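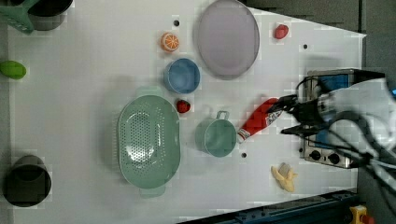

Getting the Last of It Out: Bottles, Jars and Tubes

Posted 2018-11-16 by Edit Virág

My grandmother kept a jar of water on the windowsill with a rubber spatula standing in it, and I thought for years that this was simply what windowsills were for. She used it on everything - mustard, plum jam, the honey we got from a neighbor - and by the time a jar left her kitchen it hardly needed washing. I've never been quite that thorough, but I have picked up a few habits over the years and a good many of you have written in asking for them, so let's start with the ketchup.

Squeeze bottles

Store them cap down from the day you open them. If the cap is rounded and won't stand, a wide coffee mug in the fridge door will hold it up nicely (I use the chipped one with the geese on it). When it's nearly done, close the cap tightly, hold the bottle by the bottom end and swing your arm in a big circle a few times, like you're warming up to pitch a softball. Do check that cap first! My kitchen ceiling still has a faint pink spot.

Once nothing more will come out, add a spoonful of vinegar, shake it well and pour it into a pot of baked beans or a meatloaf glaze. Mustard bottles get oil and vinegar and a pinch of salt instead, and there's your salad dressing.

Honey and syrup

Stand the jar in a bowl of warm water from the tap and go do something else for 20 minutes. Please don't use boiling water, especially with plastic, which can go soft and lean over like a tired old fence post. Crystals in honey are perfectly fine to eat, by the way, and I rather like them on toast.

Jam jars

Warm milk goes straight into a strawberry jam jar at our house, lid on, good shake, and whoever is nearest gets to drink it. Viera Ševčík wrote to tell me she does the same with cold tea and apricot jam, and I've tried it, and it's lovely.

Tomato paste

Open both ends of the can and push it through onto a sheet of wax paper. Use what you need, then roll the rest up like a little sausage and freeze it. You can slice off a coin whenever a soup wants one.

Sticky caps

Soak them in hot water with a drop of dish soap while you eat supper, then run an old toothbrush around the threads. Dry them well before they go back on. For the little slit in the middle of a squeeze cap I use a wooden toothpick, and a cotton swab for the corners it can't reach.

Next time I'll get to the spice drawer, and to Kamil Malý's question about paprika that has gone brown.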